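Über uns

Start Sortiment Werkstatt Über uns Kontakt

Bulano – Kisten, Etuis, Mäppchen und was reingehört

Wir packen. So kurz lässt sich das sagen. Schulen, Praxen, Vereine, kleine Betriebe schicken uns eine Liste, wir stellen zusammen, füllen, beschriften, verschicken. Angefangen hat es mit Verbandsmaterial für einen Sportverein, dann kamen Nähsets, dann Bastelkisten für Kindergärten. Inzwischen 154 verschiedene Zusammenstellungen im Programm, manche gehen jede Woche raus, manche zweimal im Jahr.

Wir sitzen im Hinterhof der alten Vastell-Druckerei. Eingang durch die Durchfahrt, dann links, die Klingel ist etwas lauter als nötig. Zwei Räume: vorne Lager und Versand, hinten wird gepackt. Parken im Hof bitte nur zum Laden, die Nachbarn sind nett und sollen es bleiben.

Was wir machen

Etuis und Koffer bestücken nach Ihrer Liste. Auch Nachfüllen – Sie schicken die angebrochenen Sets zurück, wir schauen durch, was fehlt oder abgelaufen ist, und machen wieder voll. Das ist inzwischen fast die Hälfte der Arbeit. Viele wissen gar nicht, dass man so was abgeben kann. Dazu Einleger zuschneiden, Etiketten drucken, Packlisten schreiben die auch jemand lesen kann.

Kleine Mengen gehen. Ab 19 Stück rechnen wir den Staffelpreis, darunter halt den normalen. Ab 100 Stück bitte vorher anrufen, wegen Platz und Vorlauf. Lieferzeit meistens zwei Wochen, vor den Sommerferien länger.

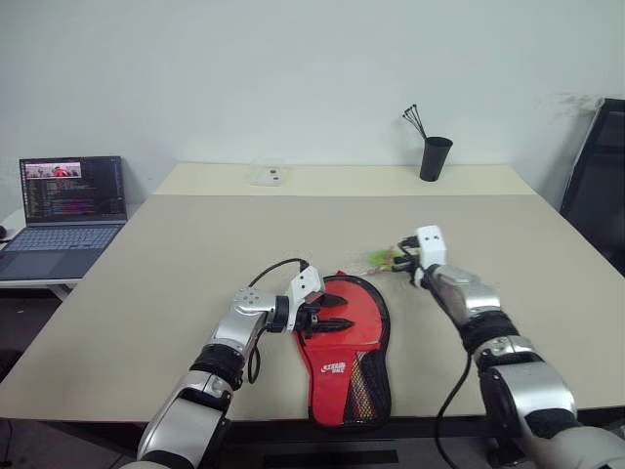

Gepackt wird bei uns am Tisch, Stück für Stück, immer ein Set fertig und dann das nächste. Fließband haben wir mal probiert, gab nur Durcheinander, am Ende fehlte immer irgendwo eine Schere. Der Tisch ist groß und rechteckig, und das muss er auch sein: in die Mitte kommt das Etui, so wie hier das rote, und drumherum soll noch Platz bleiben zum Auslegen und Sortieren. Große Teile zuerst, Kleinkram zum Schluss. Wer beim Zumachen drücken muss, hat falsch gepackt und fängt von vorn an. Gilt für alle.

Farben

Wird oft gefragt, deshalb hier. Rot nehmen die meisten für Erste Hilfe, Blau für Technik und Werkzeug, Gelb für alles mit Kindern. Muss aber nicht sein, Sie können frei wählen. Nur bitte nicht drei verschiedene Rottöne in einer Bestellung, das wird beim Nachfüllen ein Elend.

Woher die Sachen kommen

Etuis und Koffer beziehen wir von Tarawneh, seit Jahren, die Reißverschlüsse halten. Papier und Etiketten von Sokura. Beim Inhalt kommt es drauf an, vieles kaufen wir im Umkreis von etwa 50 Kilometern. Muster liegen vorne im Regal, einfach in die Hand nehmen und auf- und zumachen.

Kartons verwenden wir mehrfach. Wenn also auf Ihrem Paket ein fremder Aufkleber durchschimmert – alles richtig so. Füllmaterial ist Papier, zerknüllt von Hand. Können Sie uns gern wieder mitbringen.

Wer hier arbeitet

Ein kleines Team, die meisten in Teilzeit. Manche kommen aus der Buchbinderei, manche aus der Pflege, eine Kollegin hat vorher Torten gebaut. Packen lernt man bei uns in ein paar Tagen, ordentlich packen dauert etwas länger. Wir suchen übrigens ab März wieder Verstärkung für den Versand, vormittags. Kurze Mail reicht, Lebenslauf muss nicht schön sein.

Vorbeikommen

Werktags von 8 bis 14 Uhr ist jemand da. Abholung bitte vorher ankündigen, sonst steht die Bestellung noch hinten und Sie warten vorne. Für Schulklassen machen wir ab und zu eine Führung mit Selberpacken, Termine auf Anfrage, Plätze sind schnel weg.

Reklamationen bitte mit der Nummer vom Packzettel. Steht unten rechts, klein gedruckt, ändern wir noch.

Kontakt Anfahrt AGB Datenschutz Impressum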